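Setting Up a Simulated Room for Pick-and-Place Runs
Section 4: House rules before you press Start 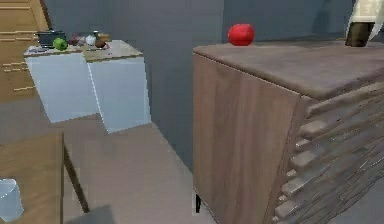

I wrote the first version of this section after I'd spent most of an afternoon blaming the gripper settings for a problem that was really a badly saved room file. So it's part set-up guide and part list of things I wish I'd been stricter about from day one! If you've come straight from Section 3, you should already have Zilum installed and one room loaded. If you haven't, go back and do that first, then come find me here.

The rules below are our own house rules. They don't replace the safety standard that covers your real machine, and passing everything here doesn't mean a program is cleared to run on hardware. I'll come back to that at the end of the section.

4.1 Name the room and lock it

1. Open the room in Zilum and choose Save As before you touch anything.
2. Give it a name with the room type, the task and a version number, in that order. I use all lowercase with dashes (kitchen-fruit-03, that kind of thing), but pick a style and stick to it.
3. Open Room Properties and tick Lock Fixed Furniture. Counters, cabinets, tables and sideboards should all be locked. Fruit, cups and anything else the arm may pick up should stay free.
4. Save again. Yes, again – the lock isn't stored until you do.

Note: If a locked piece still slides when you drag it, it was probably imported as a prop. Right-click it, choose Change Type, and set it to Fixture. Soledad Yáñez found this one and I'm still grateful.

4.2 Check that things rest where they should

Objects in a simulator love to float a hair above the surface or sink a little way into it. You often can't see it from the default view, and then the run starts and an apple hops off the counter like it's been stung.

1. Press Settle. Let the physics run with the arm parked until the status line says Stable.
2. Switch to Side View and look along each work surface.
3. If an object has moved a lot during settling, put it back, raise it slightly and press Settle again.
4. When you're happy, choose Store As Start Pose.

Caution: Don't store the start pose while the arm is moving. Zilum will let you, and every later run will begin with the arm halfway through something.

Round things need a bit more care. Give them some rolling friction in the Material tab or they'll wander. I start at the default and nudge it up in small steps, writing each value in the notes box so that the next person isn't guessing.

4.3 Say exactly which object you mean

This is the rule people skip, and I get it, it feels fussy. But if a room has two apples in it, "pick up the apple" is a bad task line. Say the color, say the surface it's on, and say where it has to end up.

1. Open the Task tab and write the instruction in one plain sentence. "Move the green apple from the counter to the table" is fine.
2. Under Target, choose the object from the list. Don't type the name in by hand.
3. Under Goal, draw the area where the object may be set down. Keep it well inside the edge of the surface.
4. Under Off Limits, add everything the arm must not bump. I put in anything tall or tippy before I think about the rest.
5. Ask someone who didn't write the task to read it and point at the target on screen. If they hesitate, rewrite it.

Maximiliano Maldonado is our usual reader for step 5, and he's wonderfully hard to please. He sent one of my task lines back twice over the word "near," and I've dropped it from my task writing for good.

4.4 Set the limits

Open the Limits tab and fill in all of it. Blank boxes mean "no limit," and that is never what you want.

Speed cap: 40 percent of the arm's rated speed for a new room. You can raise it after review.
Time limit: 17 seconds per pick. A run that goes over is logged as a failure, even if the object is in the gripper.
Contact stop: on. The run ends at the first touch with anything on the Off Limits list.
Log level: Full. The files are big, but you'll want them.

Note: If you're using the Grudo arm model, the speed cap has to be set in its own panel as well. The lower of the two values wins.

4.5 Trial runs and sign-off

1. Do 10 trial runs with the start pose exactly as stored. Watch all of them. I know, I know, but please watch them.
2. Turn on Vary Start Pose and run the full batch of 3,000. Leave this one overnight if your machine is slow.
3. Open the report and read the failures first. Sort them by cause, then play back at least one of each kind.
4. If you change anything in the room, even the position of a cup, bump the version number and go back to step 1.
5. Send the room file, the task line and the report to your reviewer. At our site that's So-ying Chuang or Baltasar Echeverría, and it can't be the person who built the room.

Caution: Never edit a report to take out runs that "shouldn't count." If a run was spoiled by a power cut or a crash, leave it in and add a comment beside it.

4.6 Before anything goes near a real arm

A signed-off room means the program did well in that room, on that day, with those settings. The real cell needs its own risk assessment, its own guarding check and its own slow first run with a hand on the stop button. Start from the lowest speed your controller allows, whatever the simulated cap was.

Keep the signed report with the cell paperwork, with the Zilum version written on the first page. Exporting the program to the controller is covered in Section 5.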